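Setting Up for an Open Day
Demo Guide, Section 4
Apr 19, 2023
By the Provik demo desk

I've set up the Drotar for visitors more times than I can remember, in school gyms, hotel lobbies and one very drafty garden center, and I still work from this list. If you skipped ahead to get here, go back and do the battery check in Section 2 first. I'll wait!

What you need before the doors open

- The robot, charged, with both arm covers on
- Floor tape, bright yellow or orange
- The Stastance remote and its spare battery
- A tape measure
- The visitor card (the folded one in the lid pocket)
- A chair for you, which you will not get to use

4.1 Picking your spot

1. Walk the room with nothing in your hands. You're looking for a flat patch at least 200 centimeters on each side, away from the main door and away from the coffee. People drift toward coffee, and they drift backward while they're talking.

2. Check the floor. Short carpet is fine, and so is sealed concrete. Thick rugs are trouble, and so are those foam puzzle tiles they put down for kids. I tried the foam tiles once in June and spent the whole afternoon nudging the base back into place.

3. Find the nearest outlet and run the cable behind the spot, never across the front. Tape it down along its whole length.

Note: If the room has big windows, come back and look at your spot again at the hour the demo starts. Low sun on shiny parts makes it hard for the people at the back to see much, and they'll let you know.

4.2 Taping the floor

4. Press down a corner first. Lay one strip, turn it, and lay the next so they make a clean L. Everything else gets measured from that corner, so take your time over it.

5. Run your other strips to close up the area. I rub each one down with the side of my shoe. If you're on carpet, go over it twice, especially at the ends, where it likes to curl up and grab somebody's heel.

6. Mark a visitor line 400 millimeters outside the farthest point the hands can reach. You get that point from the reach test in 4.3, so for now just tear off a piece of tape and stick it to your sleeve to remind yourself.

Caution: Don't put tape over a floor vent or a floor outlet. If your area lands on one, move the whole area.

4.3 The reach test

7. Turn the robot on with the remote and wait for the two short beeps. It takes 29 seconds on the current software. It feels longer with a crowd watching, so do it before you have a crowd.

8. Choose REACH from the Stastance menu and step back behind the robot. The arms will go out slowly to each side, then forward, then down toward the floor. Keep your thumb on the stop button the whole time. I know, it's slow and it's dull, and your thumb gets tired. Keep it there anyway.

9. When the arms stop, press HOLD. Now you can measure from the fingertips to your tape. Write the number on the back of the visitor card, then press HOME to bring the arms back in.

10. Look over the ribbed sleeves on the arms. The folds should lie evenly, with nothing pinched between them. Soft creases in the covers are normal. A split is a stop, so swap the cover before you go on (Section 6).

Note: If the arms quit halfway through the test, you've most likely got the travel lock on. It's the gray slider under the back panel, and I've forgotten it at least as often as anyone reading this.

4.4 Low hand position

I like to begin a demo with one hand down near the floor. Small kids can see it, grown-ups lean in, and you have a nice slow start while the latecomers find a place to stand.

11. Choose LOW HAND on the remote, then pick a side.

12. Let the hand settle with the fingers slightly open. It should be above the floor without pressing into it. If it's touching, tap UP once, wait, and look again.

13. Check where the fingers are compared with your tape. For this opening I keep the hand outside the marked area, with the longest finger over bare carpet. Then when I talk about the marked area, everyone can see both.
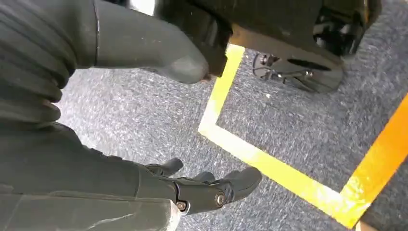
Figure 4-3. Low hand position: fingers open over the carpet, outside the taped area.

14. Take one more look at the bolts at the knuckles. You're only looking for one that sticks out. Don't tighten anything with the power on.

Caution: Somebody will ask to shake hands. Say yes, but only after you've switched to GREET mode, and only one person at a time. The hand doesn't let go quickly in any other mode.

4.5 When the visitors come in

15. Say where the line is before you say anything else. I walk along it while I'm talking, and people remember it better that way.

16. Run the Cuadros routine all the way through once without stopping for questions, then take the questions, then run it again. The second time is when folks get their phones out, so leave the hand still for a moment at the end of each move.

17. Between groups, press HOME, check your tape and drink some water.

If the remote shows code 198, the robot has lost its starting position. Clear everyone back, press HOME twice, and do the reach test over from step 7. I've had it happen in the middle of a group, and they were perfectly happy to watch the test instead.

Packing up is in Section 5. Pull the tape up slowly and at a low angle, or you'll be picking carpet fuzz off it all evening.

Related sections
Section 2: Battery and power check
Section 5: Packing the Drotar for travel
Section 6: Changing arm covers
Stastance remote: menu list
Cuadros routine: timing sheet

Last updated: version 3 of this guide, with new steps for LOW HAND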